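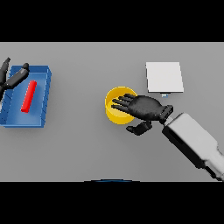

Search this site Search Clear

Piano tuning: questions I get all the time

4 min read

Updated July 28, 2020. Written between appointments so forgive the mess. If yours isn't answered, call or text. Text is faster. I don't pick up when I'm tuning.

Milagros Puma, Agudelo Piano Service, Skuncombe

How often should I tune it?

Twice a year if you play every day. Once a year for most people. New piano, more often at first, the strings are still stretching. A piano that gets moved across town should sit a couple of weeks before I come. Let it settle into the room.

It hasn't been tuned since my kids were small. Is it too late?

Probably not. I did one in May that had gone 13 years. It needed a pitch raise and a second visit and now it sounds fine. What kills them is loose pins and cracked pin blocks, and I can't tell you that over the phone. I have to put a lever on it.

What's a pitch raise?

When the whole piano has dropped flat, I can't fine tune it in one pass. Pull one section up and the last section drifts down again. So I go through fast and rough first, overshoot a little, then do the real tuning on top. Takes longer, costs more. I'll tell you before I start, not after.

How long does a visit take?

Regular tuning, a bit under 2 hours. Pitch raise, closer to 3. Add time if keys are sticking or there's a pencil in there. There is very often a pencil in there.

Does the house have to be quiet?

Yes please. No vacuum, no dishwasher, no TV in the next room. Ceiling fans off too, they put a wobble in the sound that I'll be chasing all morning. Talking down the hall is fine. Birds are worse than dogs.

Do I need to clear the top?

Yes. Pictures, lamps, metronome, the plant. Especially the plant. I don't move other people's breakables. Upright: I need the lid and the front panel. Grand: lid and music desk. You can leave the bench where it is.

And please don't water plants on a piano. I've seen what gets under the saucer.

Do you do repairs the same day?

Small ones. Sticking keys, squeaky pedals, a broken hammer shank if it's a clean break, one or two strings. I carry common wire sizes in the van. Bass strings have to be ordered to match, so that's a second trip. I'll mute the broken one in the meantime so you can still play.

Rebuilding, refinishing, new soundboards: not me. I send those out.

One key is dead. Is the piano ruined?

Nope. Usually a swollen bushing, a broken bridle strap or something that fell in. Don't take it apart. Don't spray anything on it. No WD-40, no furniture polish, no baby powder (yes, really). I can undo a lot of things but oil on a pin block I can't.

How much?

Ask me for the current price list, I keep it out of here so this page doesn't go stale. Tuning is a flat price. Pitch raise is extra. Repairs by the hour plus parts. No travel charge inside Skuncombe. Out past the Vundik road there's a small one, depends how far.

If the repairs look like they'll go over $300 I stop and we talk. Some pianos aren't worth it and I'd rather you heard that early.

Someone's giving away a free piano. Should I take it?

Get it looked at first. Free ones cost money to move, then money to tune, then sometimes money to haul away. I do check visits before you commit, half an hour or so. Send me the serial number if you can find it. Uprights: lift the lid and look inside near the tuning pins. Grands: on the plate, near the front.

Things to try yourself: play every key, one at a time, slowly. Do they all come back up? Push the right pedal. Does the sound carry on? Any notes that sound like two notes fighting? A few of those is normal. All of them is not.

Where should I put it?

Inside wall if you have one. Away from heat vents, radiators, wood stoves, big sunny windows. Not next to the door to the yard. Basements are usually bad, they're damp in summer and then the heat kicks on and everything dries out at once. If the basement's all you've got, run a dehumidifer and be steady about it.

Do I need one of those humidity systems?

Some do. If your tuning falls apart every time the furnace starts up, worth thinking about. They go inside the piano and plug in the wall. You have to refill the tank and change the pads or it's just a thing that blinks at you. Cheap first step: put a little humidity gauge on the shelf near it and watch for a season.

Can you tune to something other than standard pitch?

If you play along with an old organ or another instrument that sits low, sure, tell me when you book. If the piano is very old and has never been at standard, I may suggest leaving it a touch flat so we're not breaking strings.

Do you use an app or your ear?

Both. Machine for setting the middle and for pitch raises, ear for unisons and for checking all of it.

Digital pianos?

They don't go out of tune. If a key is clacking or a speaker is buzzing, try Vokgate on the square, they do electronics. I don't.

Are you doing house visits right now?

Yes. I wear a mask, please wear one too if you're in the room. I wash up when I get there and wipe the keys down before and after. A window open is good if it isn't raining. If anyone's sick just cancel, no fee, even that morning.

How do I clean the keys?

Soft cloth, barely damp, then a dry one. Wipe toward you, not side to side, so nothing runs down the gaps. Plain water mostly does it. Never spray straight on the keyboard.

What if I have to cancel?

Day before is great. Same day, call insted of texting so I don't drive out. If I get there and no one's home I charge for the trip.

Payment?

Check or cash, when I'm done. Card if you warn me, I have to remember the reader. Schools and churches I can invoice.

Search this site Search Clear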